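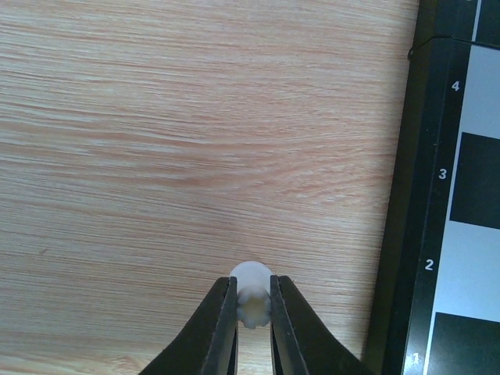
Bench top, pale wood, small dark mark towards the left.

October 28, 2020

Protley pendant, second casting round. Three blanks back from Flesier, all in silver. Valentina Medina weighed them on arrival and put the figures in the job book. Blank 2 has porosity along the rim near the bail, visible at low magnification. Set aside for scrap.

Blanks 1 and 3: sprue stubs cut and filed flush, backs flattened on the plate. Lettering on the reverse is shallower than on the wax. The word ELTTHORPE reads well enough, but the serif on the final E fills in after polishing. Javier wants the letters cut deeper in the master - agreed, though it means a new mould. Crisanto Javier to redraw with a wider stroke and send the file across before we order anything else.

Enamel test on copper scrap, not on the blanks. Three firings of the blue. First two clean, third went cloudy at the edge. Suspect the grind was not washed enough. Repeat with a fresh batch and keep the rinse water until it runs clear.

Chain: the 267 sample is too light for the pendant and twists when worn. Valentina prefers the next gauge up. Jump rings to be soldered, not just closed.

Quote for the full edition stands at 1575 before hallmarking. Hallmarking is not in that figure and the client has been told so by email. No reply yet.

To do: new wax from revised file, wash and refire the blue, ask Flesier whether they will recast blank 2 at their cost. Polishing mops are almost finished - order with the next lot of pickle.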